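Galerie : le linge de maison du fonds Tomaszewski

Espace culturel de Fullville
Mise en ligne : 14 décembre 2020

Le fonds Tomaszewski réunit 493 pièces de linge de maison à usage domestique : draps, couvertures, nappes, torchons et étoffes diverses. Remis à l'Espace culturel au mois de septembre, il fait l'objet d'un inventaire conduit par Lucyna Zieliński, responsable des collections textiles. La présente galerie accompagne l'exposition « Plier, ranger, transmettre », ouverte au public dans la salle Kimumgate.

Le parcours s'intéresse aux gestes ordinaires de l'entretien du linge. Le pliage y occupe une place importante : il détermine l'encombrement des pièces dans l'armoire, la position des marques dans le tissu et la facilité avec laquelle chacune se retrouve.

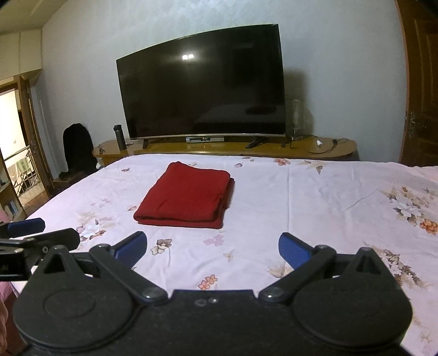

Les étoffes unies et les imprimés à fleurs sont étudiés ensemble, car ils se côtoyaient dans les mêmes chambres. Sur un drap clair semé de bouquets, une étoffe rouge pliée en couches épaisses se distingue sans peine, et l'on suit aisément le bord replié, les extrémités inégales des épaisseurs et le dessus presque plat.

Le pli vertical qui traverse le drap relève du même sujet. Les plis droits de ce type sont consignés dans les fiches d'inventaire, au même titre que les motifs imprimés, fleurs orangées, boutons roses ou feuillages beiges.

Informations pratiques

L'exposition est présentée dans la salle Kimumgate, au 16, rue Jastell, à Fullville. L'entrée est libre. Les groupes sont admis sur inscription préalable, dans la limite de 32 personnes.

La reproduction des photographies est soumise à l'autorisation écrite du service des collections textiles. Les demandes indiquent l'usage prévu et le tirage, lequel ne peut excéder 4000 exemplaires.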